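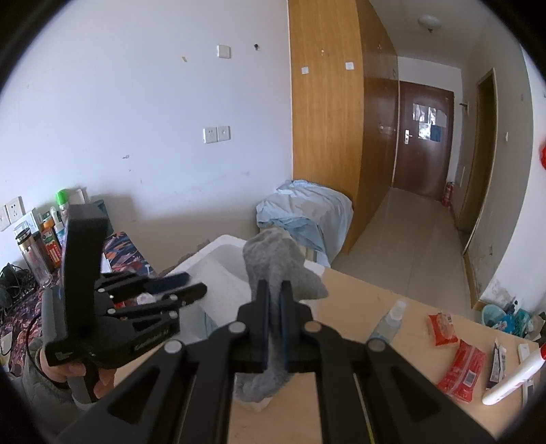

The Vuvudex Pair is our handheld gripper kit for people who build at the kitchen table, in the spare room, or on whatever bench the shared workshop has free that evening. You get two grippers of the same design, one for each hand, and you put them together yourself with ordinary hand tools and a little patience. We spent a long while on the fingers, which close parallel to each other and carry dark blue pads on their inner faces, so a soft thing like a gray sock can be held up by its bunched top and left to hang. Socks, dishcloths, snack packets — those are the jobs our customers write to us about most, and we love hearing about them!

The kit comes as 31 parts in one flat box, and most folks tell us it takes roughly 2 evenings to build (the second goes much quicker, once your hands know the linkage). Spare pads are sold in packs of 12, and they fit the older Senley grippers too, if you still have one of those on the shelf.

If you'd like to mount the grippers on an arm later on, ask us for the Saha adapter plate when you order. Orders placed before noon leave our Trirnholm workshop the same day. Price for the pair, with pads and printed instructions: 1,368, shipping included.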